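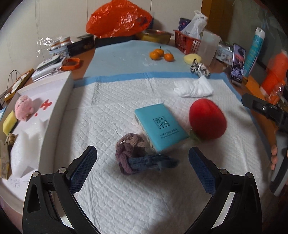

kvidok
Hand-held gripper, second version, and I need opinions on the pads. The first set was plain rubber and it wore smooth in two weeks. These are the blue textured ones, stuck to the inner faces of both jaws. My trouble is soft stuff. With the knotted rope toy, the jaws close on one cord and the rest of the knot rolls out sideways. The turquoise box is easy by comparison, and so are the mandarins if I go slow. Spring is at 15 newtons by my luggage scale. Softer spring or different pads?

partanen_b
Pads are fine. Your spring is too strong for rope. Mine is set at almost half that and it holds knots all day.

Didstead
Disagree. A weak spring is no good the moment you lift anything with weight. I'd keep it and change the jaw shape. Curved jaws meet at the tips first and that pushes a round knot away. Try flat ones.

kvidok
Flat ones lose the oranges though. Tried it on the old version.

Didstead
Then flat for the last 2 cm and curved behind that. I can post my file if you want it.

judari3096
Check the pivots before you print anything. I had the same rolling problem and one jaw had play in it, so the tips passed each other by a hair. Snug the bolts down, then back off until it moves freely.

partanen_b
I'd still start with the spring. Takes a minute and costs nothing.

kvidok
Left jaw has some play, yes. Tightened it, and the rope stays put maybe half the time now. Didstead, please post the file. I'll try the softer spring on Tuesday when the shop is open.

Didstead
File is in the Grolham thread, last page. Print it on its side or the tips snap.

judari3096
What glue are you using on the pads? Mine peel at the corners.

kvidok
Contact cement, both faces, clamped overnight.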